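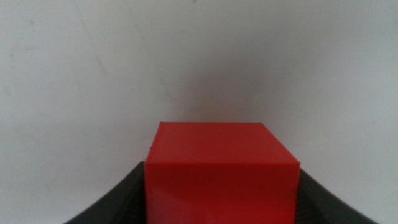

Open day at Bridgate, the automation place behind the bus depot. Went in for the free tea, stayed three hours. Thread. Mostly arms picking things up and putting them down, which I could watch all day. They had the wrist view up on a big screen by the door, red cube pinched between two dark curved fingers and a blank pale wall behind, and I stood there like it was the football. (1/12)

Rogério Magalhães was running the first bench. Talks very fast, knows everything, hands going the whole time. Said the cube is boring on purpose. Flat sides, one colour, same size every time, so if a pick goes wrong you know to look at the arm or the code and leave the cube alone. (2/12)

The software's called Ilto. Written in house. You get a list of steps down the left and a big stop button. That's more or less it! A kid of maybe nine had it doing a pick and place before her dad had found his glasses (3/12)

Asked about the fingers. I'd been expecting something like a pair of pliers. Rogério says they went through loads of shapes before settling on the curved ones, and the straight ones kept letting things twist on the way up. He had a box of the rejects under the bench. Would not let me have one. (4/12)

Numbers off the whiteboard, copied down fast so blame my handwriting: 1,141 picks since they started the tally in March, 19 drops. Somebody had drawn a sad face next to the 19. Glenys Harries asked what counts as a drop and got a very long answer. Short version, if it leaves the fingers before it's meant to, it's a drop. If it lands crooked it isn't. Glenys not convinced. (5/12)

Second bench was Haltenex, visiting for the day with a packing set up. Bigger arm, behind a fence. Siwan Cadwaladr doing the talking. Jars into a tray, tray onto a belt, round again. Less fun to watch tbh but you could see where the money is. She said most of her week goes on the belt, the arm hardly gives her any bother (6/12)

Good question from the crowd, someone asked Siwan what happens if a jar's in the wrong place. Answer: it stops and waits for a person. She said people are always dissapointed by that. I wasn't, I'd want it to stop (7/12)

Then the talk upstairs. 117 chairs according to the fire notice and all of them gone, I was on a windowsill. Eifion Mathias on teaching an arm by moving it yourself. You hold the handles, do the job, it records, you do it again. And again. He reckons the dull bit is where it all gets decided, if you're sloppy when you show it then it'll be sloppy back. (8/12)

They let us have a go after. 2 handles, a screen and a queue down the stairs. Much harder than it looks!! You've got no feeling in your fingers, so you're going by eye the whole time, and I kept closing too early. Berenice Quezada behind me in the queue got it first go and was unbearable about it until the car park (9/12)

Things I'd moan about: sound upstairs was awful, the signs sent everyone to the loading bay, and the Cavalcanti stand had packed up by the time I got to it. Really wanted to see that one, they do the little carts. If anyone caught it please tell me what they were showing (10/12)

Couple of people asking if it's ok for kids. Yes. Floor's flat, there's a lift, the fenced bench is properly fenced and the small arm moves slowly. Take ear defenders if yours hates noise, the compressor goes off without warning. Tea is free, biscuits go erly. (11/12)

Rogério says they want to run another one with longer slots on the handles and a sign up sheet this time. No date yet. I'll post it here when I get the email. Going to practise picking up sugar lumps with tongs till then, Berenice is NOT beating me twice (12/12)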